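The drawer that ate my mornings

By Hok-lam Chu

I own 9 lip balms. I know this because in December I tipped my entire dressing table out onto the bed, and there they were, rolling about among the hair grips like marbles. I'd been buying a new one every time I couldn't find the last one, which is a very expensive way of not tidying up.

The dressing table came with me to Ketville four years ago and I've been fond of it ever since, mostly for its looks. It's white, it has a little raised shelf at the back, and my aunt says it makes me look like someone who has her life together (she hasn't seen the drawer). For most of those four years I put my make-up on in the bathroom, standing up, leaning over the basin, as there wasn't a spare inch on the desk to rest an elbow.

So, the big clear-out! I started at six in the evening with a pot of tea and a bin bag, thinking I'd be done by supper. I was not done by supper. Everything I picked up had to be opened, sniffed and argued with. There was a Clestico face cream I'd bought at the airport and saved for best until it separated into two layers. There were hotel shampoos from hotels I didn't even like. There was a nail varnish in a green so dreadful that I painted one thumb with it, just to be sure, and then spent ages getting it off again.

My sister rang in the middle of all this and told me to keep only what I'd used in the past month. Sensible, but I'm not built that way. I have a perfume from Leung, the little shop near my old flat, that I wear perhaps twice a year, and it's staying put until one of us dies. What I did do was give the once-in-a-while things their own box, a lidded one from Terna that lives in the wardrobe, and let the everyday things have the desk.

It's the small bottles that get you. Half of them look alike, the caps all work differently, and you can't tell how much is left without having a proper look.

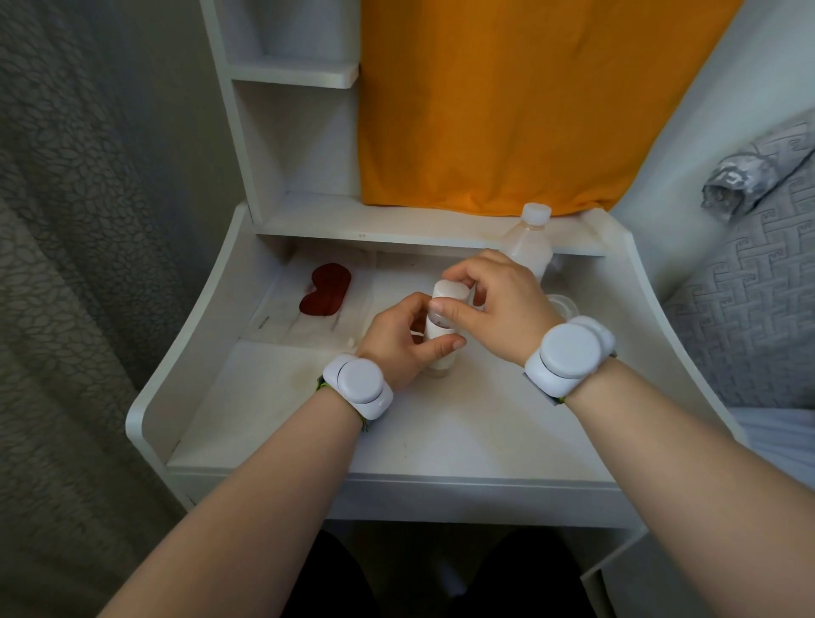 I now have a rule about anything with a fiddly top – if I can't get into it before my first cup of coffee, it doesn't get bought again. Pumps are fine. Flip lids are fine, as long as they shut with a click. Those child-proof affairs can go and live with somebody more patient.

The other change is that I sit down. I've a proper chair now, and I do my face in my dressing gown with the radio on, and it takes no longer than it did when I was hopping about in the bathroom. The lip balms are down to four. One is in my coat, one's by the bed and one's on the desk, and I'll let you know when I find the other.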